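Demo filtering: does the Lenari result hold up outside their own task list?

Posted in Learning from Demonstration
Asked by Laurier Hawthorne

I have been asked to decide whether we adopt the Lenari filtering method before the next round of training, and I'm having trouble believing the headline number.

For anyone who hasn't read the write-up: they start with 3,134 teleoperated demonstrations, train a small scoring model on them, throw out everything below a cutoff and keep 998. A policy trained on the 998 reaches 90 percent success on their tabletop tasks and beats the policy trained on the full set. The claim is that most demonstrations are doing harm and you can find the bad ones automatically.

Our tasks are household tabletop stuff. Pots, candlesticks, small tins, usually with something leafy standing close by.
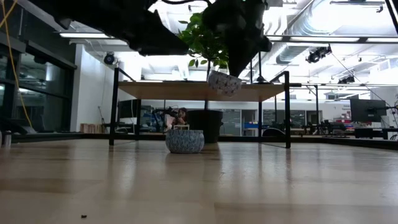 Small patterned pot held over the table, a second one resting in front of the planter.

What bothers me is that the scorer punishes pauses and changes of direction. On a bare table with foam blocks, fine, a pause probably means the operator got confused. When you are lowering a pot next to a plant, a good operator slows down on purpose. I ran their released scorer over a batch of ours and the top-ranked clips were nearly all the plain ones. Anything near foliage went to the bottom of the list.

They also picked the cutoff after looking at the success rates. It's in the appendix, one sentence. Am I wrong to think that makes the 90 percent close to useless as a forecast for somebody else's lab?

Also, has anyone run this with the Caron controller? All their demos came off Petier arms and I can't tell how much the scorer depends on that.

Aurélien Pichon

You're right to worry about the cutoff, less right about the rest. If they tuned it on the same trials they report, the 90 is optimistic. By how much depends on how many cutoffs they tried, and they don't say. I asked on their mailing list in October and got a polite reply with no number in it.

The pause problem you can test cheaply. Take the clips the scorer hates, have two people who don't know the scores mark each one as clean or sloppy, and see if the marks line up with the ranking. When we did it the agreement was decent for pick-up and poor for anything involving release. It can't tell careful from lost.

The other thing I would check is which camera the scorer is reading.

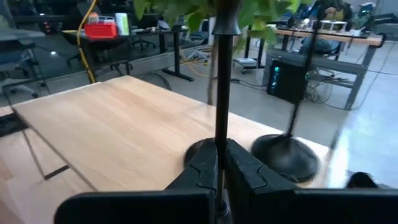
By default it takes only the wrist stream, and the config comment says this "generalizes better". No table backs that up. A wrist view changes enormously with a small rotation of the hand, so smooth motion can look jerky to it and the score drops. We switched ours to a fixed view and the ranking shuffled a lot. I wouldn't say it got better, it got different, which to me is the worrying part. If the list of "bad" demos depends that much on the camera, I don't want it deleting data.

As for Caron, we run it. You have to resample the actions first or the scores come out as garbage.

Before you spend time on any of that, run the dull baseline. Pick 998 clips at random, or whatever the same share of yours is, train with three seeds and compare. The paper has one random baseline with one seed. I've seen seeds differ by more than the gap they report.

Laurier Hawthorne

Thanks, the blind marking is a good idea and I can get people for it. Didn't know about the wrist default!

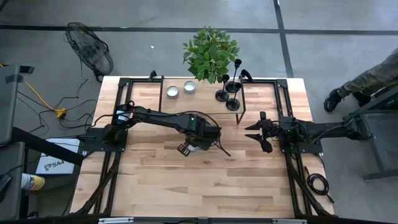 My remaining gripe is with how they sample test layouts. Every object sits alone with clear space on all sides, and then the text says "cluttered scenes" because there are five of them. I'd call it clutter when something is in the way of the approach. Three candlesticks standing close together inside a thin wire frame, with leaves hanging over the tallest one, is a different problem from two tins out in the open, and averaging both into one success rate hides everything I want to know. I'd want the numbers split by layout before I trust any ranking of demos. I'll do that for ours and post what comes out, good or bad.

Stivelness

we used it and it worked great, just set keep ratio to 0.3 and don't overthink it. went from about 1,000 clips to a third of that and training was way faster

Aurélien Pichon

Faster is guaranteed, you have a third of the data. Did success go up against a random third?

Stivelness

didn't try random. looked better though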